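Snack table helpers wanted, Okafor House, Skirkau

Do you care where the biscuits go? Does a half-empty snack shelf make your fingers itch? Then come and join us!

Stelunari is looking for 5 people to help run the break-time snack table at Okafor House. It's the busiest corner of the building and we love it. People come for a sandwich and stay for a chat, and a well-kept table makes their afternoon.

You'd be setting out wrapped sandwiches in the wicker baskets, filling the trays, keeping the clear stepped stand tidy with chocolate bars and small bottles, and noting down what's running low. You'd also help choose what we order next (strong views on crackers are very welcome).

Shifts are six hours a week, split however suits you between Monday and Friday. You'll get a proper paid induction, lunch on every shift and a say in how things are laid out. No catering experience needed, we'll show you the lot. You do need to be 18 or over, happy on your feet, and careful about dates and allergy labels.

We had 24 replies when we last advertised in September and met some brilliant people, so do apply again if you missed out!

To apply, send a few lines about yourself to Mwangi Ndung'u at Stelunari, quoting reference 2385, by 13/12/2018. A CV is fine but a friendly note is better. Tell us your favourite sandwich too.

The snack table at Okafor House:

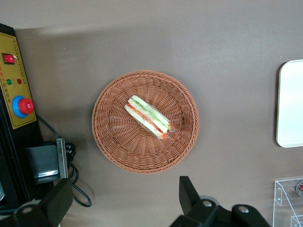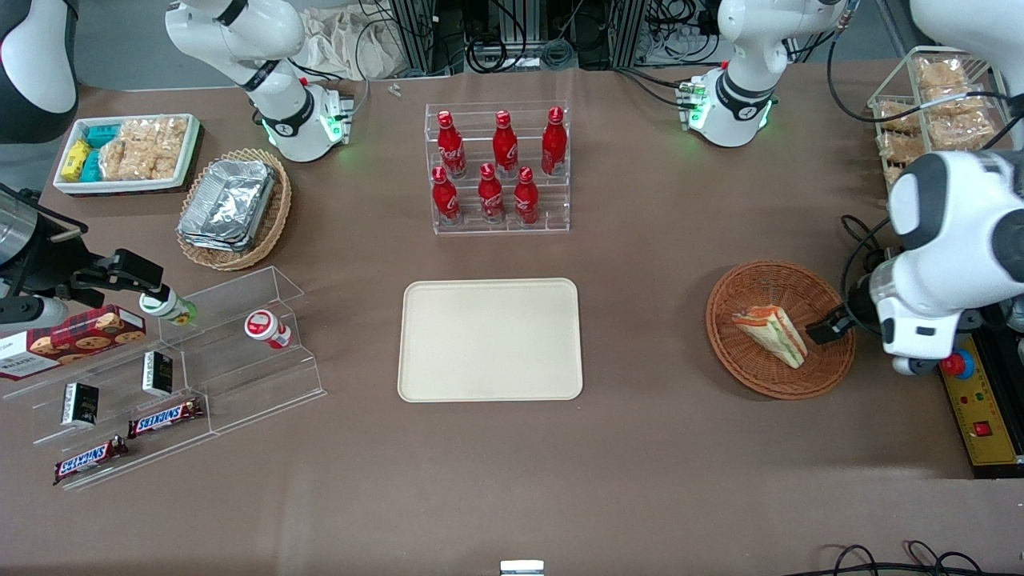
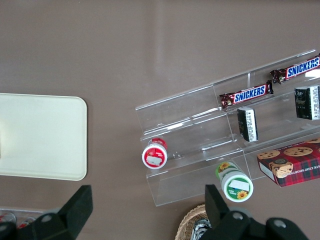

Photos: Zistari for Stelunari

Can't do regular hours? Ask Mwangi about the cover list.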